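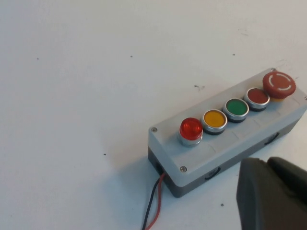

Demetrius Van Dusen wrote to us in March that a learning system which has seen 200 good examples of a button being pressed has seen one example 200 times. He meant it as a complaint about our budget. I have come to think he was describing our method, and that his letter deserves a fuller answer than the short one he received.

The Drarcombe program gathers demonstrations of ordinary panel work: pressing, turning, holding, letting go. An operator guides the arm through a task, the wrist camera and the joint readings are stored together, and the result is passed to the groups that train on it. The control station with its row of yellow, green and red push buttons has become the standard piece for this work. A flush button asks for a fingertip placed squarely and pushed straight down. The mushroom-head emergency stop at the end of the row is a larger and taller target, and it forgives a good deal more. A collection that mixes the two without saying so will report a success rate that means very little.

My first disagreement with current practice concerns failed attempts. Under the rules we adopted with Kekus, an episode in which the finger misses the button is deleted and repeated. The archive that results is tidy. It also teaches a machine that fingers do not miss. When the trained arm later lands on a metal ring instead of the button face, it has no record of what a person would do next, and it either pushes harder or stops. Ingrid Kasprzak has argued for two years that misses followed by a recovery should be kept and labeled as such. She is right, and the labeling cost is modest.

The second concerns placement. Our operators are careful people, and careful people set an object down the same way each morning. In one review of 50 episodes from the Åberg site, the panel had been turned to only 3 distinct angles. The instruction sheet had asked for "varied positions" and left the matter there. I do not blame the operators for this. A sheet that wants variety should state how much, and should require that the angle be changed before each episode and written down. Marisol Holloway has since drafted such a sheet, and it ought to be adopted at every site, including those that regard their own habits as settled.

The third is a matter of labor. Teleoperation is tiring, and the quality of a demonstration falls well before the operator asks for a break. At Firier the sessions were shortened to 22 minutes after Latrice Ridgeway compared early and late recordings from the same shifts. The late ones were slower to approach the button and quicker to leave it – a pattern that a learning system will copy as faithfully as anything else. The total number of episodes per day fell, and there were objections on that ground. I would ask those who objected to consider what they believed they were counting.

There is a respectable case on the other side. Amos Ambrose holds that scale corrects most of these faults, that a large enough collection will contain its own variety, and that close supervision of each session spends money better used on more arms and more hours. Where many sites record many kinds of work, he may well be correct. Our program is small. It records a few tasks on a few benches, and whatever variety it contains must be put there on purpose.

I therefore recommend that recovered misses be kept, that placement be specified and logged for each episode, and that the session limit used at Firier be extended to the other sites. I recommend as well that every release state plainly which controls were pressed and how often. A group that downloads our data in order to train on flush buttons should not have to discover, some weeks later, that most of the presses were made on the emergency stop.

Mr. Van Dusen's question about the budget remains open. It will be easier to argue for a larger one when we can show what the present one has bought.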